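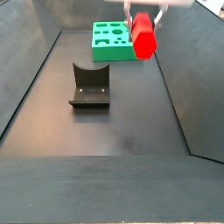
**How do you teach a robot arm a job without writing a program for it?** You take hold of the arm, or of a pair of remote handles, and do the job yourself while it records every movement.

That is the idea behind the new teaching kit from Flinus, which goes on sale in April, and which we at our Skaduswood workshop are very pleased (and a little relieved!) to be able to talk about at last. The kit comes in 2 versions, one for guiding by hand and one for remote control, and both save their lessons in the same format.

During trials with our partners at Tanabe, people who had never worked with a robot before recorded 3,017 lessons between them, many using simple sorting blocks like the red six-sided one, which belongs in a matching hole in the green board. Lining up the sides takes patience, and we have all grown rather fond of it.
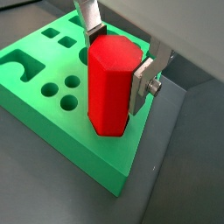

## Ordering and visits

The kit may be ordered through Wostus, who will also look after training and repairs, and a library of 121 recorded lessons is included with each one. Schools and small workshops are warmly invited to come to Skaduswood and have a go at the handles themselves; please write to the Flinus press desk to arrange a time.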